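Service > Handbücher > Zweiarmstation Zinar > Störungen und Sicherheit

Bearbeitet von Melahat Polat, Technische Dokumentation
Stand: Oktober

7 Verhalten bei Greifstörungen und Kabelhängern

7.1 Geltungsbereich

Dieser Abschnitt gilt für alle Zweiarmstationen der Baureihe Zinar mit Frontschienenmontage, die für Aufgaben mit Textilien und Kleiderbügeln eingerichtet sind. Er ist anzuwenden, wenn ein Arm während des Ablaufs stehen bleibt, ein Werkstück nicht freigibt oder die Steuerung eine der folgenden Meldungen ausgibt:

Meldung 42 - Greifkraft überschritten, Greifer schließt nicht weiter
Meldung 467 - Schleppabstand am Handgelenk zu groß

Meldung 467 trat bei der Erprobung am Standort Skiltatmont überwiegend dann auf, wenn beide Arme mit demselben Stoffteil in Berührung standen oder wenn sich ein Bügelhaken an einem Greifer verfangen hatte. Der Antrieb arbeitet in diesem Fall gegen den Zug des Stoffes und schaltet nach Ablauf der Überwachungszeit von 300 Millisekunden ab.

VORSICHT: Ein abgeschalteter Arm ist nicht gebremst. Der obere Armteil kann absinken, sobald der Stoff gelöst wird. Quetschgefahr zwischen Ellenbogengelenk und Frontschiene.

7.2 Station sichern

1. Ablauf über die Taste HALT anhalten. Den Not-Halt nur bei Gefahr für Personen verwenden, da er die Gelenkpositionen verwirft.
2. Warten, bis beide Statusanzeigen im Bedienfeld auf »Stillstand« stehen.
3. Lage der Arme, des Stoffteils und der Bügel prüfen, ohne in den Arbeitsraum zu greifen.
4. Verlauf der Kabel vom Greifer bis zur Halterung an der Frontschiene verfolgen. Kein Kabel darf unter Spannung stehen oder zwischen zwei Gelenkteilen liegen.
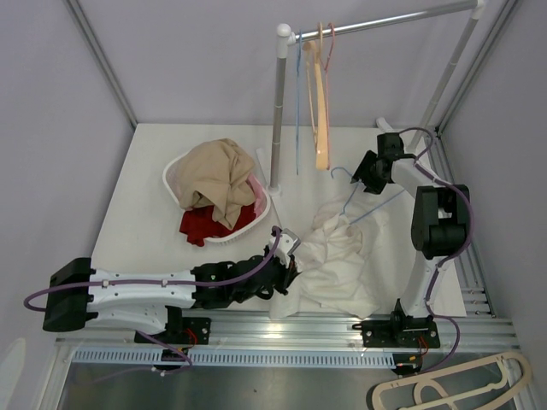
Abb. 7-1: Arbeitsraum mit beiden Armen. Der linke Greifer hält das weiße Tuch, auf dem ein blauer Drahtbügel liegt.

7.3 Stoffteil lösen

Die Arbeiten sind von einer unterwiesenen Person auszuführen. Eine weitere Person bleibt am Bedienfeld und hält die Hand an der Taste HALT.

1. Den Arm, der das Stoffteil nicht hält, mit der Hand am Ellenbogengelenk abstützen und im Menü »Wartung« auf Handführung schalten.
2. Diesen Arm langsam nach hinten und oben führen, bis er frei über der Tischfläche steht. Auf die Hängestange achten.
3. Lose aufliegende Bügel entnehmen. Drahtbügel immer am Haken fassen und senkrecht abheben.
4. Den haltenden Arm am Handgelenk abstützen. Im Menü »Greifer« die Funktion »Öffnen, langsam« wählen.
5. Das Stoffteil zur Tischmitte herausziehen. Nicht über die Frontschiene ziehen.

Hinweis: Öffnet der Greifer nicht, darf er keinesfalls mit Werkzeug aufgehebelt werden. Stattdessen die Versorgung abschalten, den Arm abgestützt halten und die Greiferbacken über die Entriegelung am Gehäuse lösen.

7.4 Prüfung vor dem Wiederanlauf

Beide Greifer auf Fasern und Fadenreste untersuchen. Die Schraubverbindungen der Halterungen an der Frontschiene auf festen Sitz prüfen - nach einer Meldung 467 auch dann, wenn äußerlich keine Veränderung zu erkennen ist. Kabelschlaufen müssen so viel Spiel haben, dass der Arm seinen gesamten Bewegungsbereich durchfahren kann.

Gegenstände, die neben dem Tisch oder vor der Schiene liegen, sind vor dem Wiederanlauf zu entfernen. Dies gilt auch für Bügel im Bereich der Bodenwanne.

Danach die Referenzfahrt einzeln für jeden Arm starten, zuerst links. Tritt dieselbe Meldung innerhalb einer Schicht 2-mal auf, ist die Station außer Betrieb zu nehmen und die Instandhaltung zu verständigen.

7.5 Dokumentation und Meldung

Jede Greifstörung ist im Stationsbuch mit Uhrzeit, Meldungsnummer, betroffenem Arm und Art des Textils einzutragen. Die Protokolldatei ist vor dem nächsten Ablauf zu sichern, andernfalls wird sie überschrieben. Ersatzbacken und Kabelsätze werden über Tradex bezogen. Sicherheitsrelevante Vorkommnisse sind zusätzlich Renato Aravena, Anlagensicherheit, zu melden.

3 Kommentare | 11-mal geteilt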